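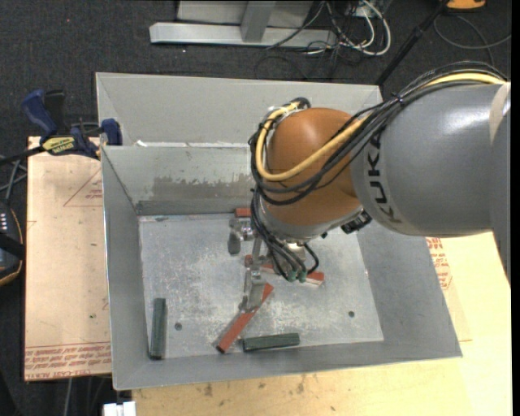

Bin work at Skosedholm: the arm over the red and green blocks.

Progress report to Calloway, December 7, 2018

We've had a cracking month! The arm now clears a mixed bin in 44 of every 50 runs, up from barely half when Carys Gape took over the grasp code. Blocks lying tight against a wall still cause most of the misses, and Rhydian Edwards is trying a shallower approach for those.

Can it tidy a playroom or restock a shelf yet? No, but sorting stock parts at Skomthorpe looks within reach. We plan 1000 more runs in January.

Gwilym Foulkes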